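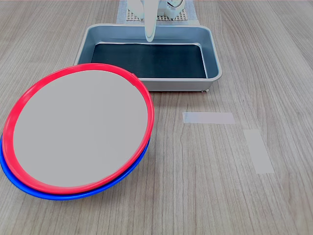

Last changed: Jul 9, 2025

Workshop notebook, translation group. Entry kept by Shayne Tautahi, with additions by Nobuhle Matlala where initialed (NM).

Present: Nobuhle Matlala, Tane Ruddock, Settimio Pace, Shayne Tautahi. Rawiri McPhee sent written notes, which were read out at the start and are filed with the drafts.

Text under discussion: Prundano, chapter 8, second full draft, translated from the Italian by Settimio Pace. The group had the draft and the source text side by side. The first draft was discussed in March and the notes from that session should be read before these.

1. Dialogue tags

The source uses "disse" almost without variation. In the March draft the translator had replaced a good many of these with "replied," "answered" and "went on." The present draft restores "said" throughout. Tane Ruddock read the kitchen quarrel aloud in both versions. The group preferred the restored version for the quarrel, where the repetition gives a flat, stubborn sound that suits the two brothers. It was less persuaded in the long exchange with the notary, where the English began to sound like a list.

Agreed: keep "said" in the quarrel. In the notary passage, drop the tag altogether wherever the speaker is clear. The translator will not bring back the substitutes.

2. Forms of address

The notary uses "Lei" to the elder brother and "tu" to the younger. This matters to the plot, as the younger brother takes offense at it two pages later and says so. The draft handles it by having the notary say "sir" to one and use the first name of the other. Rawiri McPhee's notes object that "sir" makes the notary sound like a shop clerk. He proposes the family name with "Mr." in place of "sir."

The proposal was tried aloud. It works in four of the places and fails in the fifth, where the notary is interrupted before he can finish the name. Settimio Pace will try moving the interruption one line down. If that damages the rhythm, "sir" may stand in that single place.

The later line of complaint, at present "You talk to me as if I were a boy," was accepted by all. (NM: I accepted it on the day. On rereading I think "You talk to me like a boy" is closer to how he speaks elsewhere. See chapter 3, where he never once uses a subjunctive in the English.)

3. The word "magone"

Still not settled. The drafts so far have had "lump in the throat," "heaviness" and "ache." The author uses the word three times in the chapter and the third use depends on the reader remembering the first. "Lump in the throat" is the most natural English, but it cannot be repeated three times without drawing attention to itself, and in the third instance the word is applied to a house. A house cannot have a lump in its throat, although Tane Ruddock was prepared to defend it.

"Ache" survives all three uses and loses the bodily sense. "Heaviness" was withdrawn by the translator.

Provisional decision: "ache" in all three places, marked in the margin for the editor at Prellik. The group does not favor leaving the word in Italian. A footnote was not discussed.

4. Sentence length

The paragraph describing the road down to the river is one sentence in the source, held together by commas. The draft breaks it into three. Nobuhle Matlala asked the translator to bring a version in one sentence, even if it is later rejected – the source paragraph ends on the word for "water," and the reader ought to arrive there a little out of breath.

A trial version was made at the table. It held up as far as the mill and then lost its subject. The difficulty is the relative clause, since English needs to be told again who is walking. One possibility is to repeat "the brothers" halfway through. Another is to begin with the mill and let the walkers come into view of it, which changes the order of information and was thought too free by two of those present.

Carried forward.

5. Names of places

The invented village keeps its Italian name. The river keeps its nickname in English ("the Old Woman"), as decided in March. The copy editor at Prellik has asked for consistency across the book, and the present draft has one slip, in the last paragraph, where the nickname appears in Italian. Corrected on the working copy.

6. Sample for submission

Jusico, the magazine, has asked for an excerpt of no more than 700 words with a short introduction. The group considered two passages. The quarrel is complete in itself but runs over, and the cut that would bring it down removes the line about the coat, which is the best thing in it. The river passage comes to 488 words in the present draft and would fit easily, provided item 4 is resolved.

Recommendation: send the river passage. The translator retains the choice. The introduction should state where the passage falls in the novel and name the author's earlier book, and should not explain the ending.

Permission for the excerpt must come from the rights holder in writing before anything is sent. Settimio Pace has the address and will copy the group on the reply.

7. Method

The group tried reading the English aloud before anyone had looked at the Italian. This was Rawiri McPhee's suggestion. It took 20 minutes and produced most of what is recorded under items 1 and 4. Problems of sense were found later, with the source open, and were fewer than in March. It is proposed to keep this order for the next session.

One caution for the record. Reading aloud favors the passages that are easy to perform. The description of the ledger, which is dull on purpose, was marked by two readers as a weakness and then left alone once the source had been consulted. Remarks made during the first reading should therefore be entered in pencil.

8. Next text

Tane Ruddock will bring the opening of Jin, a short novel in verse. He asks that colleagues read the first part without the notes and come with a view on whether the line breaks should be kept where they fall or moved to suit the English. A plain word-for-word version will be placed in the shared folder for those who do not read the source language.

Outstanding:
– Notary passage, tags to be thinned (SP)
– Interruption in the fifth "sir" (SP)
– One-sentence version of the river paragraph (SP, with NM)
– Query to Prellik on "magone" (SP)
– March notes to be typed and added to the folder (ST)

Comments

Rawiri McPhee
Thank you for reading out my notes. On item 3, has anyone tried "weight"? A house can have a weight in it, and so can a chest. I have not tested it against the second use.

Settimio Pace
I have now. The second use comes directly after the suitcase, so "weight" reads as luggage. It works very well in the third. I will list it for the editor as an alternative.

Nobuhle Matlala
Regarding item 4, my attempt is in the folder. It repeats "the brothers" once, after the mill. Please mark it freely.

Tane Ruddock
The order of reading in item 7 may need to change for Jin. With verse I would like us to see the page before we hear it.

We use cookies to remember your settings and to count visits to this notebook. By continuing to read you accept their use. To receive new entries by email, enter your address and select Subscribe.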